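House rules for the hand-held gripper

I've been doing pick-and-place sessions at home for Zendura since August, mostly at the dining table. The guide they send runs to 18 pages, and I only look at 3 of them, so I wrote my own short version.

1. Grip with the pads

Both pads should be on the item before you lift. Come in level and close slowly. Soft things are harder to judge than boxes, so on a plush toy I go for the body and leave the head, ears and feet alone. If one side touches first, open up and start again – don't drag the toy across to meet the other pad.
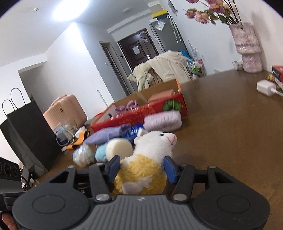

2. Leave the clutter

I used to clear the table completely. The guide asks for ordinary rooms with ordinary stuff in them, so now I only move what could break or spill. Cables get pushed back from the working area.

3. Keep the bad ones

A dropped item still counts as a take. Mark it as a drop and carry on. I deleted 2 of mine early on and got a polite note about it.

4. Stop when your wrist says so

I'm at 593 takes now. The sloppy ones nearly all came late on a Friday, at the end of a long run. I take a break every half hour and wipe the pads before I pick the thing up again.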